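Textile Recycling Plant in Allanley Will Wait for Cleaner Power

By the Takmont energy desk
1 July 2021

48 shares | 6 comments

A company that wants to turn old bedding and clothes back into chemicals has decided to delay its first full plant in Allanley. Hivier said on Thursday that the local grid cannot yet give it enough low-carbon electricity, and that running the plant on the present supply would cancel a large part of the climate benefit.

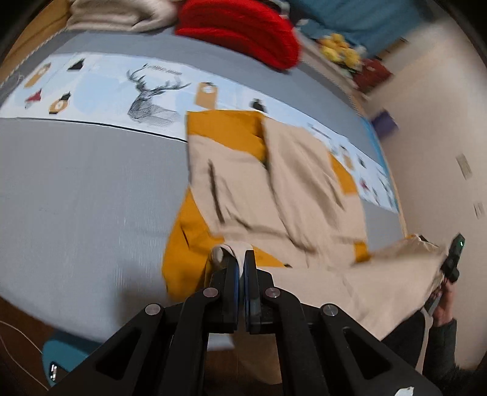
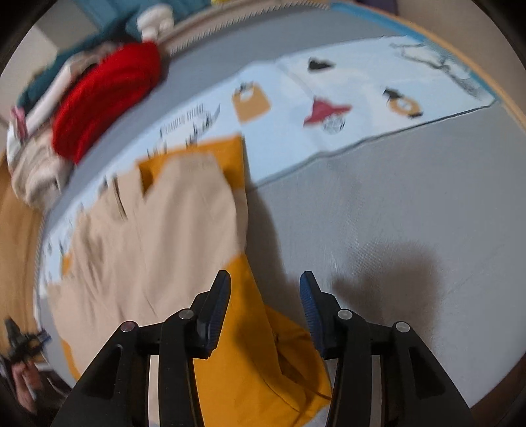 The plant was announced in January. It was planned to take mixed fabrics, mainly polyester and cotton blends, and to break the polyester down into the small molecules it was made from. These molecules can be sold again to makers of fiber and bottles, who today buy almost all of them from the oil industry. The cotton part would be separated and sold as pulp.

The chemistry itself is not new, and Hivier has run it in a small test unit in Takmont. The difficulty is the heat. The mixture must be kept hot for several hours, and after this the solvent has to be cleaned by distillation, a step which uses even more energy than the reaction. In an ordinary chemical plant the heat comes from natural gas. Hivier has promised its investors to use only electric heating.

According to the company, one ton of sorted fabric needs 665 kilowatt-hours in the reaction and drying steps, if the heat is recovered well. In the test unit the best result in the same steps was 623 kilowatt-hours, but this was with clean polyester and no cotton. The solvent cleaning is not included in either number, and the company did not publish a figure for it.

This omission was quickly noticed by the regional energy association, which follows industrial projects around Allanley. In a short comment it said that it supports the idea of the plant, but that no one can judge the project without the missing number. It also asked how the plant would behave in winter evenings, when wind is weak and the region imports power from gas stations. A chemical process of this kind cannot easily be stopped for a few hours and started again, because the product may become solid in the pipes.

Hivier answers that storage is a part of the new plan. It wants to keep hot oil in insulated tanks and to heat it when electricity is cheap and clean. The tanks would cover 10 hours of operation. The company also hopes to sign a contract with a wind park which is still waiting for its building permit. Without this contract, it said, it will not order the main reactor.

The delay has consequences for other parties too. Ok, the firm that collects used textiles in Allanley and the villages near it, had already rented a second hall for sorting. It expected to deliver 600 tons of fabric in the first year. Ok says it will keep the hall and will for now send the material to its present buyers, who shred it for insulation and cleaning cloths. Material with zippers, thick seams or foam will continue to go to the incinerator.

For the climate the question of insulation or new polyester is less simple than it may seem. Shredding uses little energy, but the fiber can be used only once more, and oil is still needed for the next shirt. Chemical recycling replaces the oil, but only at the price of a high electricity demand. Which way is better depends mostly on how the electricity is made, and this can be different from one region to the next.

The town of Allanley has reserved the building site for Hivier until the end of next year. The company did not give a new opening date. It said it will publish the complete energy balance, with the solvent cleaning included, before it applies for the final permit.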